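A Day at the Bramska Pressing Plant

I had been meaning to get out to Bramska for years, ever since I noticed that half the records on my shelf had its little stamp near the label, and when they announced an open day I cleared my calendar and drove up before breakfast. There were 17 of us on the first tour (mostly collectors, plus a couple of folks from the band Plenik, who were having their second album cut there), and we got coffee and a very good cinnamon roll before anybody showed us a machine.

The cutting room came first, and I could have stayed in there all day! The engineer played us the same verse twice, once from the master file and once from a fresh lacquer, and I swear the bass had more room to stretch out on the lacquer. Maybe that was the cinnamon roll talking.
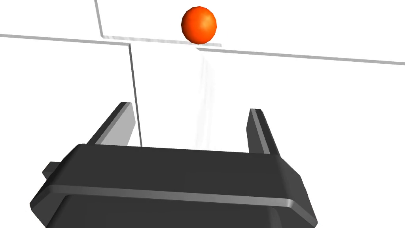
After that we moved on to the presses, seven of them in a row, hissing away so loudly that our guide gave up talking and just pointed. They were running the new Cerenetti record that morning, nearly 3000 copies, and we each got to pull one off the stack and check it for scuffs.

We finished up in the listening room with side two of the Dunne reissue, which I had only ever known from a worn-out cassette. The slide guitar on the closer is so quiet I had never really heard it before. I bought a copy on the way out, number 312, and played it twice that night. They hope to hold another open day in February.

Recent posts
Plenik: Songs for a Short Winter
Dunne, Remastered at Last
Storing Your Records in a Damp House

Contact | Copyright 2021 | Back to top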